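Ullell Hand-Held Gripper, Textile Handling Kit
Products / Data Collection / Hand-held tools

The Ullell Textile Handling Kit is intended for organizations that record garment handling by hand for use in automated folding and sorting. It is supplied with the Usmani Code of Practice for Soft Goods, which sets out how the tool is to be held, checked and used in homes and other furnished rooms. Customers who purchase the kit through Parkside are asked to read the Code before the first session and to keep a copy with the tool.

Conditions of use

The operator shall hold the tool with one hand on the grip and keep the other hand clear of the finger links at all times. The fingers shall be fully open before the tool is brought toward a garment. Contact should be made with the pads alone - the housings and links are not gripping surfaces and should not be used to push or drag cloth.

A garment should be approached at a fold or a raised edge. Fabric lying flat against a sheet may be gathered by closing the pads slowly over it. Garments with pins, open zippers or loose trim are to be set aside. 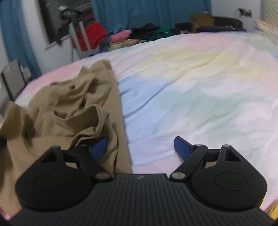

Gripper open over a bed, left pad at the folds of a khaki-brown garment.

Working surface

Beds, tables and sofas are all accepted under the Code. The surface should be wide enough for the garment to be moved without leaving it. Patterned bedding is permitted. Other clothing and household items may remain in the room, provided that they do not obstruct the path of the tool.

Inspection and care

Pads are to be inspected at the start of each session and wiped with a dry cloth. Pads that are torn, glazed or lifting at the border must be replaced as a pair. Pivot points should be checked for play after every 200 recorded grasps, and the full finger assembly after every 500. Oil must not be applied to any part that may touch fabric.

Session limits

A single operator should not work for over 20 minutes without a break. Where several operators share one tool, the inspection sheet is to be signed at each handover - including handovers within the same session.

Supplied with the kit

Hand-held gripper
Replacement pads, pack of 4
Inspection sheets
Usmani Code of Practice for Soft Goods, printed copy

Ordering

Orders are accepted from registered Parkside accounts. Replacement pads and inspection sheets may be ordered separately. Tools due for service should be returned to the Gridalstead workshop with the most recent inspection sheet enclosed. The workshop is closed for stock-taking in February.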